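Plokton hand-held gripper recordings: README

Welcome, and thank you for taking an interest in our little project! This folder holds the recordings made by the Phetsri robotics club with Plokton, the hand-held gripper tool that the older students built over the spring term. If you've come here because you're joining the club next year, please do read the whole thing once, even the dull parts about folders, as it will save you a good deal of head-scratching later on. If you've come from another school and only want the data, you can skip down to "What is in the folder", and we hope you'll write and tell us what you did with it.

How it started

The club had been talking for ages about teaching an arm to pick things up by showing it, and we kept getting stuck on the showing part. Lertchai Sriwong came up with the idea of holding the gripper in the hand and recording from a camera fixed to it, so that a person could do the task and the recording would look much the same as what the arm would see later on. Yupin Kongkaew drew the first fingers that evening on the back of a worksheet (we still have it, pinned up by the door). Montri Somboon and Lamai Somboon did the building between them, with a lot of cheerful arguing about screws, and Gerardo Sanna, who teaches the club, signed for the parts and made us write this README.

The version used for everything in this folder is version 3. Version 2 had shorter fingers and a handle that made your wrist ache, and its recordings have been left out on purpose. Please don't go looking for them on the old drive and mixing them in - the camera sat at a different angle and the two sets do not belong together.

What is in the folder

There are 69 recordings, made by 18 students. Each recording has its own folder with the video, a small text file of the finger opening over time, and a note in the student's own words saying what they were trying to do. We've kept the notes as they were written, spelling and all, because some of them are more useful than anything we could have tidied up.

The tasks come in three groups. "bavach" is the stacking task, named after the board game the blocks came from. "flomisa" is the sorting task, with the lids and bottle caps. "open" is the plain one, with the gripper over a bare surface and nothing to pick up, and newcomers always ask why we bothered. We use the open recordings to check the finger readings and to teach the program what nothing looks like, which sounds silly until you've watched an arm squeeze very carefully at a shadow. 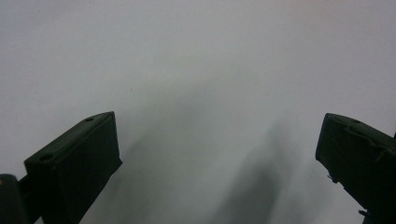
Club Notebook, Issue 3, page 18

The green fingers are worth getting to know before you start work on the recordings. Both have squared-off tips and small round holes along the top face, and the two aren't the same shape, so don't write code that finds one finger and simply flips it over to get the other. Lamai tried that in March and lost most of an afternoon to it. Look out for the soft shadows between the fingers as well. They can be quite dark near the bottom of the picture, and our first attempt at spotting objects marked them as objects again and again.

How the recordings were made

Every student had a practice go first, which wasn't saved. After that they started with the fingers wide open, waited for the beep, did the task at whatever speed felt comfortable, and opened the fingers wide again to finish. We asked people not to talk during a recording. There's no sound in the files in any case, but talking makes your hand wobble more than you would think.

If something went wrong halfway through, we kept the recording and put the word "muddle" in the note. Please leave the muddles in if you can! Yupin's sorting program did better with them than without, and she is rather proud of it.

Things that are not quite right

The clock in the text file can drift a little behind the video in the longer flomisa recordings. Montri has written a small script, line_up.py, which fixes most of it, and you should run that before anything else. It needs to be run from inside the recording's own folder or it will grumble at you.

The opening values are in plain sensor units and haven't been turned into millimetres. We meant to do it and then exams arrived.

A few of the bavach notes mention "the wobbly table". That was the one by the window, and it has been mended.

Using and sharing

You're welcome to use the recordings for school work, clubs and tinkering of any kind. Please mention the Phetsri robotics club when you do, and please don't try to work out which student made which recording. The names were taken out of the folders and we would like them to stay out.

Questions can go in the notebook on the club shelf or to Gerardo, who passes them on. Lertchai looks after the files until the summer, and Lamai takes over from him after that.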